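Skillow Forums > Small Arms and Grippers > Wrist camera or overhead camera for thin parts?

Started by pongsiri_y
14 replies, 382 views

pongsiri_y wrote:
I have a hobby-class arm with servo joints, and I have spent most of August teaching it to pick thin rods out of a heap and drop them in a container. It is bad at this. I would like it to be bad at this in a cheaper and faster way, so I'm comparing two setups before I buy anything else.

Setup A is a bare board camera at the gripper, looking down. Setup B is the same kind of camera on a post, looking at the whole work area. Same stock parallel fingers for both, same controller (an Okine board, the old one with the reset button you can only reach with a toothpick).

I ran 288 attempts, split evenly. The overhead camera finds the heap every time and then has no idea which rod is on top. The wrist camera knows exactly which rod is on top until the last inch, at which point the fingers fill the view and it goes in on faith. Neither one is winning. Has anybody settled this for parts thinner than a pencil?
Yaowalak

gearmash wrote:
Both. Next question.

pongsiri_y wrote:
Both means two USB cameras on a hub that already drops one. I was hoping for an answer that costs less than the arm.

torque_wren wrote:
Overhead, and I will die on this hill. A wrist camera on a servo arm this size is a camera mounted on a wobble. Every joint has slop, the slop adds up, and you put your eyes at the end of it. Bolt the camera to something heavy and calibrate once.

Also you are hanging a board and a cable on the weakest joint you own. Mine started humming at full reach the day I did that, and it has a new wrist servo now.

lathe_and_see wrote:
I disagree with wren, as is traditional. The slop is the argument FOR the wrist camera. If the camera moves with the fingers, you only care where the rod is relative to the fingers, and you can correct on the way down. The overhead camera tells you very precisely where the rod is in a world your arm only visits from time to time.

For thin stuff I get the most out of stopping short of the part, letting the arm settle, and taking one clean picture. How long are you waiting before you grab the image?

pongsiri_y wrote:
Waiting? I grab it whenever the move command says it's done.

lathe_and_see wrote:
The move command is an optimist. Give it a third of a second.

torque_wren wrote:
So the fix for the wobble camera is to stand still until it quits wobbling. Thank you for coming around to my side.

mr_backlash wrote:
You're all arguing about eyes and the trouble is hands. Stock parallel fingers are fine for blocks. With rods, two flat faces close, the rod rolls, and now you're pinching air with great confidence. I tried three sets last winter on 3 mm rod, 25 tries each, one rod at a time on felt:

Stock flat fingers: 14 good picks
Flat fingers with silicone tape: 19
Printed fingers with a shallow V groove: 23

No camera changes between sets. The V lets you be off a little sideways and still end up with the rod in the groove. The tape is nearly as good and takes five minutes, but it sheds lint from the felt and after a while looks like something you'd find under a couch.

gearmash wrote:
Does the V still work when two rods are touching?

mr_backlash wrote:
It works very well. It picks up both.

Dunleavy_Dan wrote:
I run the Nastolus suction wrist at work and before anyone suggests it here, no. A suction cup on a round thin rod is just a fan. We tried. It made a small sad noise.

On lighting, though: put your lamp low and off to one side and move it around before you buy a second camera. Overlapping rods the same color are nearly invisible under flat light. Side light gives you a shadow edge on the upper one, which is the one you want. Too close, and that side of your background washes out and your color threshold goes with it.

pongsiri_y wrote:
OK, I have a plan, and I took the cheap suggestions first because I'm like that. Taking these one at a time.

1. The bench as it stands. Green cloth, panel light leaning in from the right, rods in a heap with one in the container, camera board facing down at the tip. Dan, the green does go paler over by the light, so you have me there. Wren, I know what you're going to say about the wires.
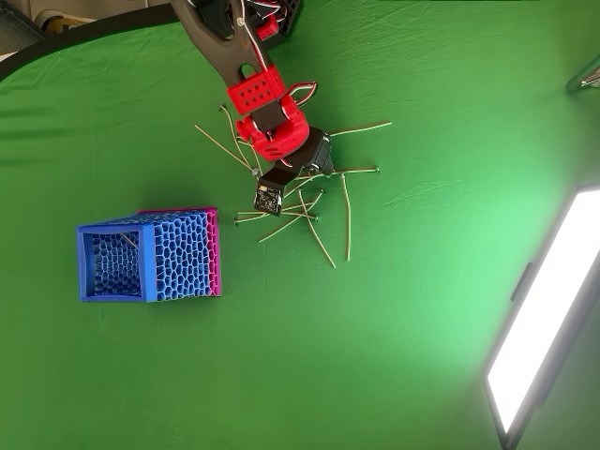 2. Settling time. A third of a second before each image, wrist camera only, nothing else changed. If this fixes it I will be annoyed.

3. Silicone tape on the stock fingers, then the printed V. Same number of tries for each, so backlash can't complain about my sample size.

4. Overhead camera again with whichever fingers win. It gets one fair shot.

torque_wren wrote:
Strain relief. One zip tie at the joint before the wrist, with a loop left over so it can turn. You can hate my camera opinions and still use the zip tie. And iron that cloth, the folds have edges too.

lathe_and_see wrote:
Leave the folds. If it only works on ironed cloth, it doesn't work. Spread the heap a bit for the first batch, then pile it up again once the numbers hold. Post the misses along with the picks, please. I'd like to know whether it closes beside the rod or closes on it and drops it, as those are two different problems and only one of them is wren's.

mr_backlash wrote:
I'll send you the file for the V fingers. Print them on their side or the tips snap. Ask me how many I've printed.

gearmash wrote:
Still both.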